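Booth and backdrop check, Skeststead hall, annex room
11 Jul 2024. Walked by Elīna Lukoševičius, comments hers unless initialed. Form 46, the long one.

Mark **OK**, **FIX** or **N/A**. "Fine I guess" is not a category, Aigars.

## 1. Getting in and out

- [x] **Door opens all the way.** OK. It also closes all the way now, after two years of requests.
- [x] **Exit sign lit.** OK.
- [ ] **Aisle to the exit clear.** FIX. Three folding chairs and a box marked "misc. Drelach." I moved the chairs. The box is heavier than it looks and belongs to whoever knows what Drelach is.
- [x] **Fire extinguisher on its hook, tag in date.** OK. Tag says October. Put it on the calendar before the tag does it for us.
- [x] **Floor dry, no loose mats.** OK. The loose mat from last time has been taped down with so much tape that it is now mostly tape.

## 2. Power

- [x] **Outlets tight, plates not cracked.** OK.
- [ ] **Extension cords out of the walkway.** FIX. One cord crosses behind the door at shin height. Priit says everyone knows it's there. Visitors are not everyone.
- [x] **No power strip plugged into another power strip.** OK, and I checked twice given the history.
- [x] **Breaker labels readable.** OK. "Kitchen?" is readable. I'd like it to be an answer by next time.

> *P.A.: It is the kitchen. I turned it off and Maarja shouted.*

## 3. Ceiling lights

- [x] **Fixtures secure, no rattle.** OK.
- [x] **No flicker after ten minutes.** OK. Yes, I stood there for ten minutes. It's on the form.
- [x] **Nothing hung from a fixture.** OK. The paper star is gone. I have no questions about the paper star.

## 4. Backdrop

- [x] **Cloth has its flame-retardant label.** OK. It's sewn into the bottom hem at the back, so bring a flashlight and low expectations of your knees.
- [ ] **Top edge held evenly.** FIX, minor. It sags in places between the clips. Two clips are keeping each other company near the right corner of the middle panel. One of them could see the world.
- [x] **Cloth clear of the lights.** OK at time of check. Please don't raise it any higher to get rid of the sag. Pull sideways.
- [ ] **Cloth pressed.** The form has this under safety and I don't know why. It is wrinkled. Nobody will be injured by it. I'm marking FIX out of respect for the form.
- [x] **Letters pinned with no points sticking out.** OK. Ran the back of my hand over all of them, which I recommend doing slowly.
- [x] **Letters spelled correctly.** Added by Sarmīte after the Zosthorpe open day. OK.

> *S.O.: The spacing on the top word could be tighter. The "t" looks like it's leaving.*
>
> *E.L.: Spacing is not a hazard. Send it to Maarja.*

## 5. Table and toaster

- [x] **Table steady, no wobble when leaned on.** OK. Leaned on it with what I will call conviction.
- [x] **Tabletop free of splinters.** OK.
- [x] **Toaster cord and plug undamaged.** OK.
- [x] **Crumb tray emptied.** OK now. The previous contents may qualify as a heritage collection.
- [ ] **Toaster kept well forward of any fabric.** FIX. Black cloth behind and down both sides of the table, so "away from the back" isn't the whole job. Left side counts too. If the toaster is going to be switched on at all, it goes to the front and the middle, and somebody stays with it.
- [ ] **Nothing left in the slot.** FIX. See below. 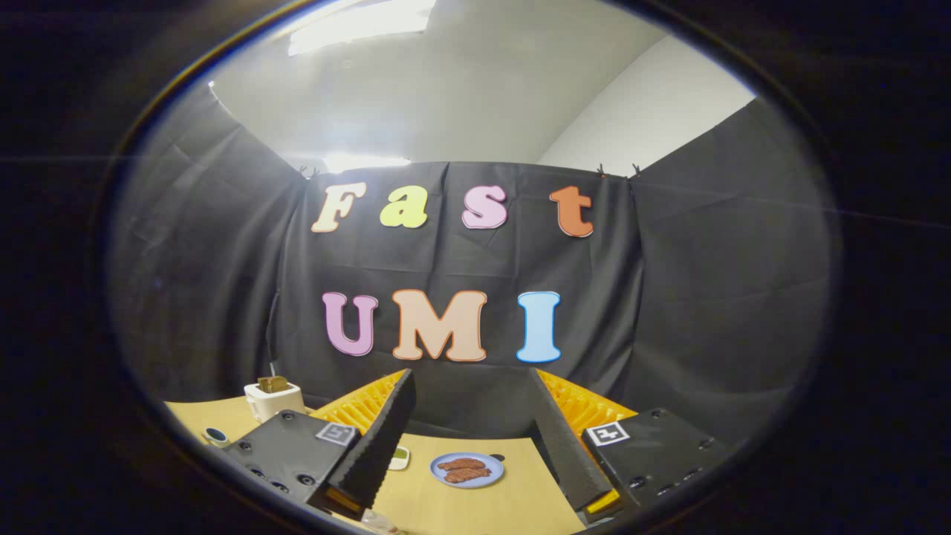
*Item 5, toaster at left with toast in the slot. Item 4 behind it.*

> *A.L.: The toast is part of the display.*
>
> *E.L.: Then the display gets unplugged when you leave the room. Same rule as for breakfast.*

- [x] **Small containers back from the table edge.** OK after a nudge.

## 6. To do before the doors open

| Item | Who | Done |
|---|---|---|
| Shin-height cord rerouted or taped | Priit | |
| Drelach box claimed or removed | Aigars | |
| One clip moved along, sag pulled out sideways | Maarja | yes |
| Toaster position agreed | Aigars, Elīna | still talking |
| Ask Ķēniņš for 2 spare clips | Sarmīte | ordered 200 |

Recheck of sections 2 and 5 only. Key is back in the box, code 3958, which I'm told is a secret and which is also written on the box.

E. Lukoševičius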